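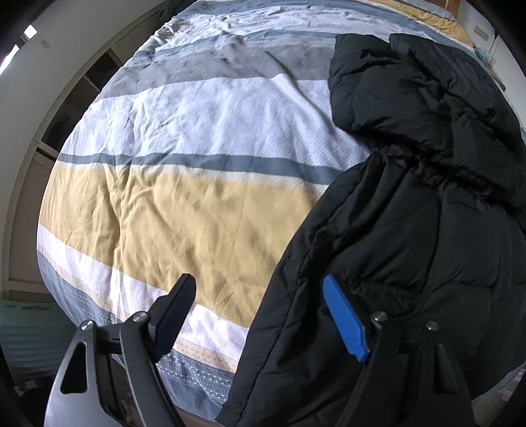 Questions I get about secondhand clothes

I've been buying nearly all my clothes used for nine years, and my inbox fills up with the same questions every September when people start thinking about coats. So I put my answers in one spot. I'll add to it when I get around to it.

Where do you shop?
Mostly the Drancombe thrift store, plus the big church sale over in Tridthorpe when I can get a ride. I look online too, but I like to touch things before I pay for them, so that's my backup plan.

How do you know if a puffer is any good?
Squeeze it and let go! If it comes back up, great. If it stays flat, the filling is probably tired. I also run my hand along every seam feeling for thin spots, and I zip the zipper all the way up and down twice. A bad zipper can cost more to replace than I paid for the coat.

Can I wash a down jacket at home?
I do. Cold water, gentle cycle, a small splash of down soap, then an extra rinse. Drying is the slow part - low heat with a couple of clean tennis balls, and I keep stopping to break up the clumps with my fingers. Read the tag first though, please.

What about that thrift store smell?
Air first, wash second. I hang things on the porch for a day or two and most of it goes away. Vinegar in the rinse helps with cotton. Mothball smell is a whole other animal and I mostly leave those pieces on the rack now.

Is it worth fixing frayed seams?
If the cloth around the seam is still strong, yes. Trim the loose threads, pin it, and sew a new line a little further in from the old one. If the cloth itself is going, you need a patch behind it or your new stitches will just pull right through. 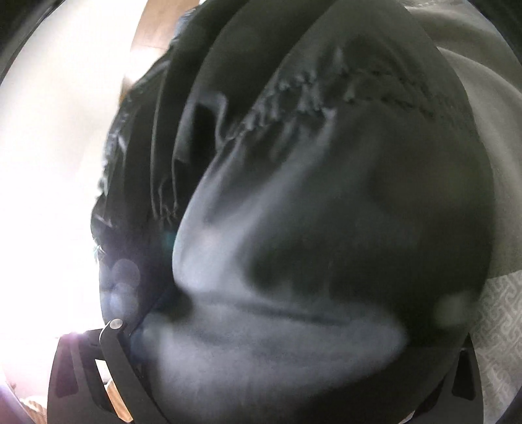 Ojārs Navickas wrote in to say he disagrees with me on trimming: he leaves the threads alone until the new seam is finished, so he can see which way the cloth was pulling. I tried it on a pair of work pants and I have to admit it went pretty well.

Hand or machine?
Hand for small stuff, machine for long seams. Mine is an old Zarmont that came from my aunt and hates thick fabric, so hems on jeans get done by hand in front of the TV (it takes me two episodes a leg).

Do you ever buy new?
Socks, underwear and running shoes. That's pretty much the list.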